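Why does cloth fold the way it does?

Hello again! Last time I wrote about why bread goes stale, and lots of you asked me to do something from the airing cupboard next. So I've been thinking about cloth. Sheets, curtains, school shirts, the lining of your coat, all of it.

Try this before you read any more. Get a piece of paper and a clean hanky (or a sock if you haven't got a hanky, I won't tell). Hold the paper by one edge so it sticks out sideways. It stays up, more or less. Now do the same with the hanky. Flop! Straight down. They're both thin and they're both flat, so what's going on?

It's all in how they're made. Paper is made of tiny bits of plant, all squashed and stuck together in a big tangle. They can't slide past each other, so the sheet stays quite stiff. Most cloth is made of threads, and the threads aren't glued to anything. They just go over and under one another, and every place where they cross works a bit like a tiny hinge.

What is a thread, anyway?

If you pull a loose thread out of an old tea towel (ask first!) and untwist it, you'll find it comes apart into wispy hairs. Those hairs are called fibres. A cotton fibre grows on a cotton plant, wrapped around the seeds in a fluffy white ball. Wool fibres grow on sheep. Silk comes from a caterpillar that spins itself a cocoon, and one cocoon can be unwound into a single fibre hundreds of metres long, which I still find hard to believe even though I've read it in about ten different books. Polyester is made in a factory, mostly from oil, by pushing gloopy stuff through very small holes, a bit like icing.

One fibre on its own is weak. Twist a lot of them together and they grip each other, and now you've got something you can sew with. Twisting fibres into thread is called spinning, and people were doing it with their fingers and a stick long before there were any machines.

Over and under

To make woven cloth you need two sets of threads. The ones that run the long way are called the warp. The ones that go from side to side are called the weft. I used to get them muddled up until somebody taught me that the weft goes from weft to wight. (Sorry.)

The easiest pattern is over one, under one, over one, under one. That's called plain weave and your hankies are probably made that way. If you go over two and under two, and shift along by one each time, you get slanting lines, and that's called twill. Look really closely at a pair of jeans and you'll see them.

Then there's satin weave. Satin threads float over lots of others before they dip under again, so the top of the cloth is mostly long smooth threads lying side by side. Light bounces off them neatly and the cloth looks shiny. Fewer crossings also means the threads can move about more easily, so satin often hangs in soft, rounded folds. It snags more easily too, so mind your zips!
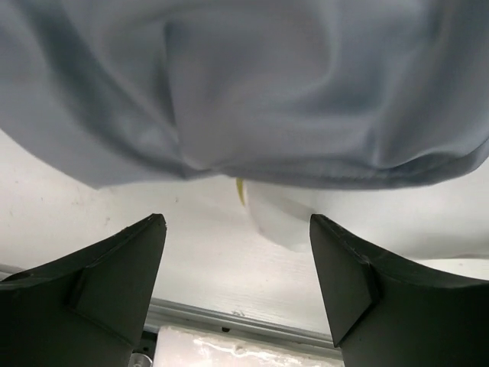
Page last changed: Jul 12, 2023

Folds do funny things to colour. A piece of cloth might be dyed the same blue-grey all over, but as soon as it hangs in folds you get pale silvery parts and darker, cooler parts. The dye is the same, only the light is different. Painters spend years learning to get this right. Have a go with a pencil and a pillowcase and you'll see how tricky it is. I drew one last September and it came out looking like a cauliflower.

Which way does it hang?

Cloth doesn't hang the same in every direction. Take your hanky and pull it straight, along the threads. It hardly stretches. Now pull it from corner to corner. It stretches loads! When you pull that way the little squares between the threads get pushed into diamond shapes. Sewing people call this the bias, and a skirt cut on the bias swings and clings much more than one cut straight.

Weight matters as well. I weighed two curtains on my kitchen scales. The thin one was 143 grams and the thick lined one was 764 grams, and they behaved completely differently when I hung them up. The thin one made lots of skinny little ripples. The thick one made just a few big fat folds. Thick cloth is harder to bend, so it bends in gentler curves.

Something to try at home

You'll need 2 squares of cloth the same size (one thin, one thick), a cereal bowl and a pencil. Turn the bowl upside down on a table and lay the thin square over it, with the middle of the cloth on the middle of the bowl. Let the edges drop. Draw what you see from above. Then do the same with the thick one and compare your drawings.

If you want to go further, wet the thin square, wring it out and try again. Leave it on the bowl for more than 21 hours and then lift it off gently. Cotton often keeps a bit of the bowl's shape, because the fibres have dried in their new places. Ironing uses the same trick, with heat to hurry things up, and that's a job for a grown-up or for doing with one next to you.

Next time: buttons, and why shirts do up on different sides.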